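Opening small tins, 2,657 attempts later
May 2024

Assunta Piras has spent most of the past year on lids. Her group at Henik studies how a pair of robot hands can learn container tasks from recorded demonstrations, and the method it has just written up, Flellska, deals with one narrow part of that problem: what to do when the main camera cannot see the contact.

"From the side you get the table, the tin, the tray," Piras says. "Once the fingers close on the rim, the palm covers most of what you want to measure." Flellska therefore weights the wrist view more heavily as the hand nears the object, and hands control back to the fixed view after release. The weighting is learned. An earlier version switched at a set distance and did worse on shallow lids.

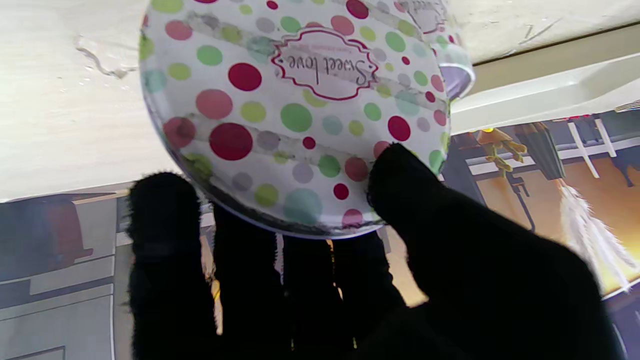 Tiina Hirvonen is less sure that the wrist view deserves the credit. Printed lids give the tracker plenty of texture, she argues, and the comparison should be repeated on plain metal before anything is claimed about contact. Piras accepts the objection. The plain-lid set is being recorded now.

The data so far consist of 2,657 attempts, split between lid removal, lid placement and moving packets between a tin and a tray. With 100 demonstrations per task, the policy completed nearly 70 percent of lid placements. Removal was lower, and Piras attributes most failures to the second hand arriving late. "The arms share a policy but they don't share a clock very well. We measured the lag and it varies more than I would like."

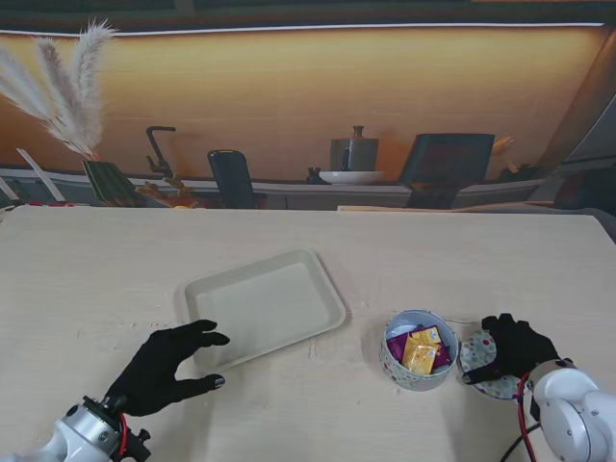

Both hands wear gloves during recording and testing, and the glove is treated as part of the hand in calibration. The backdrop is changed between sessions. Results on the Hakala backdrops, held out from training, were 2 points lower than on the familiar ones.

The next round adds the Zultmont tins, with a tighter fit and a deeper rim. Piras expects to need new demonstrations for those. "The rim force is outside anything we recorded."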